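3.2 Teilnahme und Abbruch in den Abendkursen

Für die Auswertung standen die Anmeldedaten von zwei Kursanbietern zur Verfügung, die im Folgenden Vesodico und Hirkico heißen. Beide bieten Kurse in Töpfern, Buchbinden, Linoldruck und Weben für Erwachsene an. Insgesamt liegen 2,111 Anmeldungen vor, davon entfallen 1,624 auf Vesodico. Doppelte Einträge wurden vor der Analyse von Hand entfernt. Die Kurse für Eltern mit Kindern wurden getrennt erfasst und sind in diesem Abschnitt nicht enthalten.

Als Abbruch gilt, wenn eine Person an den letzten beiden Terminen eines Kurses nicht anwesend war. Diese Definition folgt dem Vorschlag von Coughlan und ist strenger als die Zählung der Anbieter selbst, welche nur die schriftliche Abmeldung berücksichtigt. Bei den einmaligen Workshops ist ein Abbruch in diesem Sinn nicht möglich; sie gehen deshalb nur in die Betrachtung der Wiederanmeldung ein.

Zwischen den Techniken zeigen sich deutliche Unterschiede. Beim Weben bleiben die Teilnehmenden häufiger bis zum Ende, vermutlich weil das Werkstück erst am letzten Termin vom Rahmen genommen wird. Im Linoldruck entsteht dagegen schon am ersten Abend ein fertiges Blatt, und ein Teil der Gruppe kommt danach nicht wieder.
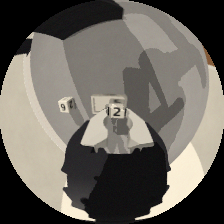
Abb. 2: Simulierte Ansicht einer Tischfläche mit Greifer und einem Würfel mit der Ziffer 2.

Die Wiederanmeldung wurde im Juli des folgenden Jahres geprüft. Hier ist zu beachten, dass Hirkico in diesem Zeitraum die Kursgebühren geändert hat und ein Vergleich der beiden Anbieter daher nur mit Vorsicht möglich ist. Mehr als 900 Personen haben mindestens einen weiteren Kurs belegt, meistens in derselben Technik. Ein Wechsel vom Töpfern zum Buchbinden kommt vor, der umgekehrte Weg ist selten.

In den Gesprächen mit den Kursleitungen, die Ó Dubhghaill geführt hat, wurde mehrmals die Uhrzeit als Grund für das Fernbleiben genannt. Aus den Anmeldedaten allein lässt sich diese Vermutung nicht bestätigen. Der Einfluss der Gruppengröße wird in Abschnitt 3.3 behandelt.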